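Songwriting 2, Unit 6: Writing a Second Verse That Earns Its Keep

OK, so last time we all came in with a first verse and a chorus, and nearly everybody's second verse was the first verse wearing a hat. Don't feel bad! I have about a drawer full of those myself. This handout covers what I talked through in class, plus the bits I skipped when the piano pedal started squeaking.

Where we left off

A first verse gets a free ride. The listener doesn't know anything yet, so any detail you hand over is news. By verse two they've heard the chorus, they know the tune, and they're deciding whether to keep listening (or go find a sandwich). Something has to move. I usually try one of these:

- Move the clock. Verse one is the night of the fight, verse two is July and the spare key is still on the hook.
- Move the camera. Verse one is "I," verse two is "you," or the bus driver who saw it all.
- Move in closer. Same room, same minute, but now we get the one thing the singer was avoiding.

Marina Deligiannis brought in "Orthorpe," which does the third one really nicely. Her first verse is all streets and weather, then the second opens with "your father's coat still buttoned on the chair," and suddenly I'm leaning in. Same melody, same four chords. She told us she had written 50 second lines before that one, and I believe her, I've seen the notebook.

The chorus has to change without changing

Play your chorus after verse one, then again after verse two. If the words mean exactly the same thing both times, go back to verse two and push harder. In Kári Frandsen's song "Gallardo," the hook is just "you can drive," and the first time it sounds like flirting. Second time around, after the hospital verse, it's a person too tired to hold the wheel. I got goosebumps and then I got annoyed, I wanted that one for myself.

Matching the melody (the boring part, sorry)

Your second verse doesn't need an identical syllable count, but the stressed beats should land in the same places. Speak the line out loud in rhythm and clap the strong beats. If you find yourself singing "to-MOR-row" in verse one and "win-DOW" in verse two, that's the line to fix. Extra pickup notes are fine. Extra stressed words are where it starts to feel like you're running for a train.

Rhyme scheme can loosen a little too. If verse one is ABAB, verse two can go ABCB and most people will never notice, as long as that last rhyme clicks shut before the chorus.

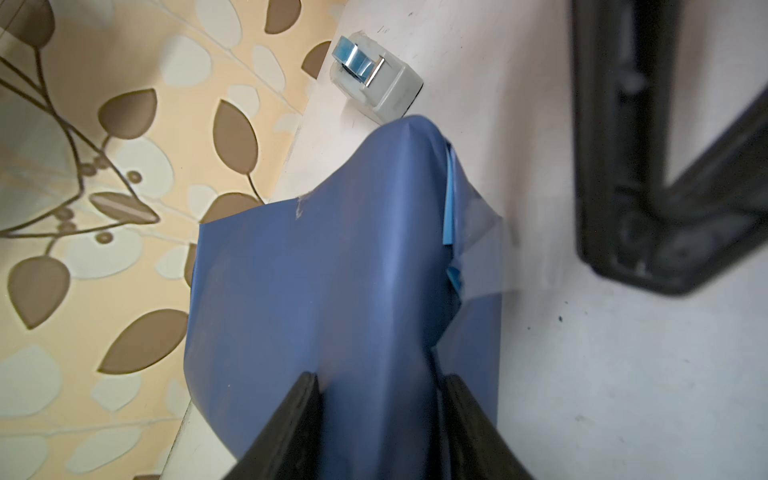
Fig. 1. Blue plastic, bunched and gripped.

Object writing, ten minutes

Pick one ordinary thing and write on it for ten minutes without stopping. Use all the senses: what it sounds like, how it smells, where you last touched one. No rhyming yet. Then circle any phrase you'd be happy to sing and try it as the first line of your verse two. Most of the page will be junk and that's fine, mine always is!

For next time

1. Bring two different second verses for the same song. Typed, please, with the chorus written out in full both times.
2. Record a rough phone demo of the one you like better. One instrument and voice, no drum loops.
3. Listen to a song you love and write down what moves between the verses: time, speaker, distance, or something I haven't thought of.

If you're stuck, come by before class. I'm at the upright in the back room from 4:30 and I like company.

Vaida Šimkus

Comments (3)

Poul Bjarnason: Tried the "move the clock" thing on my breakup song and it turned into a song about my brother. Keeping it. Do we still need two versions if the first one made me cry?

Vaida Šimkus: Yes, Poul. Two versions. (But bring tissues.)

Hafþór Briem: Is it okay if my second verse is half as long? I want to get to the bridge sooner.

More from this course
Unit 3: Finding the Title First
Unit 4: Four Chords and How to Hide Them
Unit 5: Choruses People Can Sing in the Car
Unit 7: Do You Really Need a Bridge?

Museseo Songwriting Workshops | Contact | Handouts may be copied for class use | Back to top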